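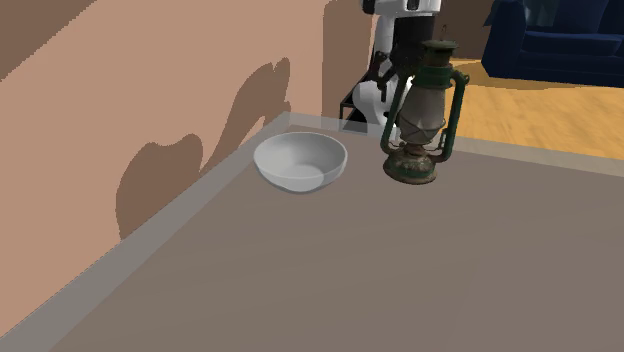

Print | E-mail

Progress report to the Bettencourt Fund
The Trarkar setting book
January 15, 2018

Dear Américo,

I hope the new year has been kind to you and that you got some rest after the holidays. I promised you a proper report once the second part of the book was in draft, and it is (mostly - I'll get to the "mostly" further down), so please pour yourself something warm, as I've never learned to write a short letter.

When you and I last talked, in September, Trarkar was a map, a pile of notes and one finished chapter about the river people. We now have 14 chapters in draft out of the 28 in the outline you approved. The first part, which covers the land and the weather, has been read twice and corrected. The second part covers the peoples, and that's where most of the autumn went.

The Boma gave me the most trouble and also the most joy. You may remember them as the salt traders of the northern shore, who in the old notes were little more than a name and a style of hat. A player who picks a Boma character should know what they eat, who they're afraid of and what they would never sell, and none of that was written down. So I went back to the beginning and gave them a calendar. Everything they do now hangs on the two tides of the year, the White Tide, when the salt pans are opened, and the Long Tide, when the boats can't go out and the old quarrels are settled indoors. Marriages are only made in the Long Tide. Debts are only forgiven in the White. I had a lovely time with it, and it ran to twice the length I'd planned, so I have moved the songs to the back of the book.

Print | E-mail this section

The city of Cliltmont is the "mostly." The streets, the guilds and the market are done, and so is the chapter on the bell wardens, but the lower city isn't where I want it. In our test games the players kept going down there and finding nothing to do except fight, and after the third evening of that I decided the fault was mine. I am rewriting it around the well keepers, who hold the only clean water below the wall and who never take money for it. They take promises instead. A visitor speaks the promise over the bowl before drinking, and the keepers remember every one. 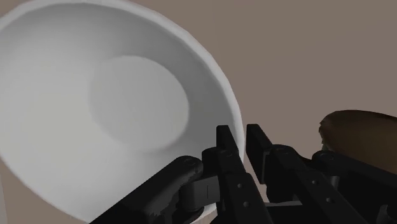

A large white bowl seen from above, empty.

I think this will give a game master far more to work with than another gang of thieves, and the one group who has tried the new version spent a whole evening trying to get out of a promise one of them had made far too quickly. I will send you those pages separately, as I'd love to hear what you think of the ending.

Now to the money, which I know you like to see plainly. We have spent $1,954 of this period's grant. The greater part went to the map artist, and the rest to the copy editor and to printing the test booklets. The cover painting hasn't been started and isn't in that sum. I would like to ask whether what's left over may be carried into the next period and put toward it - if you'd rather it went back to the fund, just say so and I'll arrange it.

We had planned 8 test games and have played six. The last two are waiting on the lower city. The magic rules have changed very little, apart from wind calling, which was far too strong and now costs the caller their voice until the next sunrise.

Still to do before the next report are the rest of Cliltmont, the chapter on the hill giants, and the bestiary, where I have a long list of names and very few animals. I'd also like to settle how we spell the southern place names, which at the moment are spelled two ways, sometimes on the same page.

With warm thanks, and greetings to everyone at your end,

Forough Rostami

Print | E-mail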